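Two-armed robot put to work on small parts at Mansilla

Friday, August 28, 2020

Machines that can load a dishwasher or restock a shelf without help are still some way off, according to engineers at Mansilla, where a two-armed robot is being tried on the kind of bench work most people could pick up in a morning.

The task is to handle small blue pegs and blocks and put them into a white board with slots and holes. 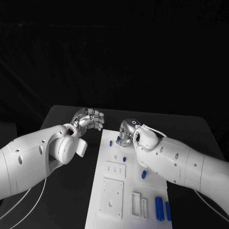 Iara Quiroga, who leads the trial, said she is often asked when the robot will be ready to tidy a kitchen. "I tell people to watch it with one peg first," she said. "A child does that without thinking. We have spent 28 weeks on it."

The team set itself a target of 50 board runs a day and is managing 30 - fewer when the lighting is changed or the board is turned.
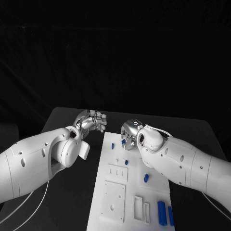

Shop-floor jobs are likely to come before household ones, Quiroga said, as a bench stays put and the parts are known in advance. Even so, grip remains the hard part. A small peg held between metal fingertips leaves little room for error, and the second hand is often idle while the first one works. Getting both to share a job, as a person does when threading a needle or opening a jar, is next on the list.

Kalerico, a packing firm with 10 sites, has asked to see the results. Its operations manager, Digby Ashby, said he was interested but in no hurry. "Our people sort mixed trays all day and they're quick at it," he said. "I'd want to see a machine cope with a bad tray."
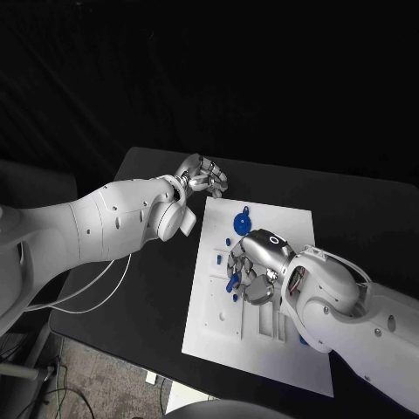

The robot's right hand closes on a blue part on the work board.

A further round of tests is planned for November.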